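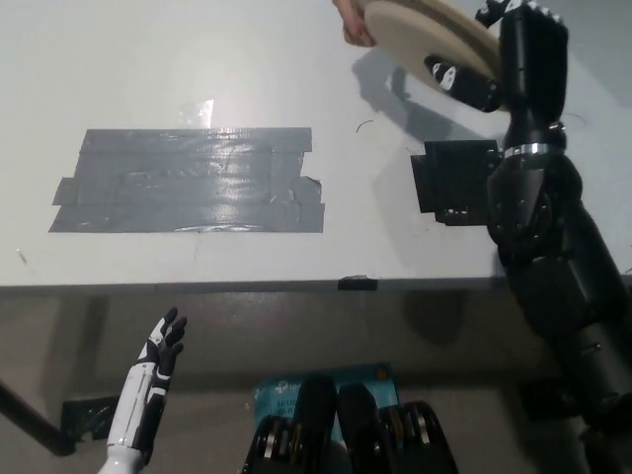
Weißer Tisch mit grauem Klebeband, am Rand eine Hand an einer runden, beigen Scheibe

Zwischenbericht an die Dovine-Stiftung
Projekt: Alte Obstsorten im Sunditzer Land
Berichtszeitraum: Herbst und Winter
Stand: 2024-04-06
Vorgelegt von Loretta Baptiste, Projektleitung

Sehr geehrte Frau Dvorak,

der Winter liegt hinter uns, die Reiser sind geschnitten, und ich freue mich sehr, Ihnen berichten zu können, wie viel seit dem Antrag zusammengekommen ist. Beim Schreiben des Antrags hatten wir gehofft, im Umkreis von Sunditz eine Handvoll Bäume zu finden, deren Sorte in keiner Baumschule mehr geführt wird. Inzwischen sind 27 Altbäume erfasst und eingemessen, und 18 davon konnten wir einer Sorte zuordnen, bei der wir uns sicher sind. Die übrigen stehen als offene Fälle in der Liste. Auf die komme ich weiter unten zurück, denn gerade sie machen uns im Moment am meisten Freude.

Kartierung

Begonnen haben wir auf den Hangwiesen oberhalb des Dumlao. Der Bach ist im Herbst leider zweimal über den Weg getreten, sodass wir die untere Reihe erst spät erreicht haben, als das meiste Obst schon im Gras lag. Für die Bestimmung ist Fallobst nur bedingt brauchbar, die Stiele fehlen oft und die Druckstellen verfälschen die Farbe. Trotzdem haben wir von jedem tragenden Baum Früchte mitgenommen, aufgeschnitten und Kernhaus, Kelchgrube und Samen festgehalten.

Besonders gefreut haben wir uns über die Birnen. Im Antrag kommen sie kaum vor, weil wir davon ausgingen, dass die alten Mostbirnen beim Wegebau alle gefällt worden sind. Sie stehen aber noch, und zwar an der Rückseite der Feldscheunen, wo man sie von der Straße aus nicht sieht. Riesige Bäume, teils hohl, mit Kronen, in denen Stare und Spechte brüten, und mit einer Ernte, dass man kaum noch treten konnte! Die Früchte ziehen einem frisch den Mund zusammen, im Saft sind sie wunderbar.

Die Erfassung läuft komplett über die Datenbank Zulleo. Das war anfangs zäh, die Eingabemaske kannte nur Apfel und Kirsche, und wir mussten die Felder für Birnen selbst anlegen. Jetzt läuft es rund, und jeder Eintrag hat Standort, Stammumfang, Zustand der Krone, Fruchtbeschreibung und die Namen, unter denen der Baum vor Ort bekannt ist.

Gespräche mit den Baumbesitzern

Geführt wurden bisher 14 Gespräche, die meisten in Küchen, eins auf der Ladefläche eines Anhängers. Was uns dabei erzählt wurde, geht weit über die Sorten hinaus: welcher Apfel bis Ostern im Keller hielt und welcher schon zu Weihnachten mehlig war, welche Birne nur für das Vieh taugte, wer früher die Dörrhütte heizte und wie man merkte, dass die Schnitze fertig waren. Ein Apfel taucht in mehreren Gesprächen unter ganz verschiedenen Namen auf, je nachdem, auf welcher Seite des Dumlao die Leute aufgewachsen sind. Oberhalb heißt er Glasapfel, unterhalb Klirrer, und beide Seiten sind überzeugt, dass die anderen sich irren. Wir führen ihn vorläufig unter beiden Namen.

Die Abschriften sind weiter als geplant, es fehlen nur noch die letzten Aufnahmen aus dem Januar. Gekürzt wird möglichst wenig. Wer im Dialekt spricht, soll auch im Dialekt nachzulesen sein, mit einem kleinen Glossar am Ende.

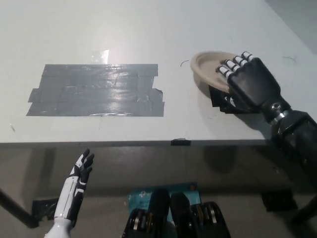 Runder Papierteller auf dem weißen Tisch, links das graue Klebeband

Offene Fälle

Einige Äpfel lassen sich mit der Literatur nicht bestimmen. Manche sind vermutlich Sämlinge, die ein Bauer irgendwann stehen ließ, weil sie gut trugen, und die nie einen gedruckten Namen hatten. Bei zwei Bäumen am Nordhang glauben wir dagegen an eine verschollene Lokalsorte, die in einem alten Gartenkalender erwähnt wird: plattrund, am Stiel berostet, Fleisch grünlich, mit einem Geruch nach Quitte. Das passt alles! Sicher sagen lässt es sich nur mit einer genetischen Untersuchung. Die Blattproben dafür nehmen wir nach dem Austrieb. Die Mittel sind im Plan vorgesehen und noch nicht angetastet.

Edelreiser und Vermehrung

Im Januar haben wir bei trockenem Frost geschnitten, von den sicheren Sorten jeweils ein Bündel. Die Reiser liegen in feuchtem Sand eingeschlagen. Veredelt wird auf Sämlingsunterlagen, wir wollen ja wieder Hochstämme, unter denen man mähen kann. Von den ganz alten Birnen war kaum brauchbares Holz zu bekommen, die Jahrestriebe sind dort kürzer als ein Finger. Diese Bäume bekommen jetzt einen vorsichtigen Pflegeschnitt, damit sie wieder austreiben, und im nächsten Winter versuchen wir es noch einmal.

Mittelverwendung

Die Ausgaben bewegen sich im bewilligten Rahmen. Mehr als geplant haben wir für Fahrten ausgegeben, weniger für Leitern, weil uns der Maschinenring seine geliehen hat. Wir bitten darum, den Rest aus dem Posten Geräte für Pflanzpfähle und Verbissschutz verwenden zu dürfen. Die Rehe am Nordhang sind zahlreich und haben einen ausgezeichneten Geschmack. Die Einzelaufstellung liegt als Anlage bei.

Nicht geschafft

Die Ausstellung der Früchte im alten Schulhaus mussten wir verschieben, der Saal war wegen der Heizung gesperrt. Sie soll nun im Oktober stattfinden, dann auch mit Birnen. Ebenfalls offen ist die Kartierung der Kirschen. Dafür müssen wir zur Reife unterwegs sein, und die dauert bei manchen Sorten nur wenige Tage.

Nächste Schritte

Ende April beginnt das Veredeln, gleich danach kommt die Blütenkartierung. Im Sommer folgen die Kirschen und die Auswertung der Blattproben. Die Textsammlung aus den Gesprächen möchten wir Ihnen im Herbst als Entwurf schicken.

Falls Sie es einrichten können, kommen Sie zur Blüte vorbei. Von der Bank über dem Dumlao sieht man fast den ganzen Hang, und die Mostbirnen blühen so weiß, dass man sie noch vom Bahnhof aus erkennt. Festes Schuhwerk wäre gut.

Mit herzlichem Dank und vielen Grüßen
Loretta Baptiste

Anlagen: Einzelaufstellung der Ausgaben, Sortenliste (Auszug aus Zulleo), Karte der Standorte

Verteiler: Shoshana Dvorak, Dovine-Stiftung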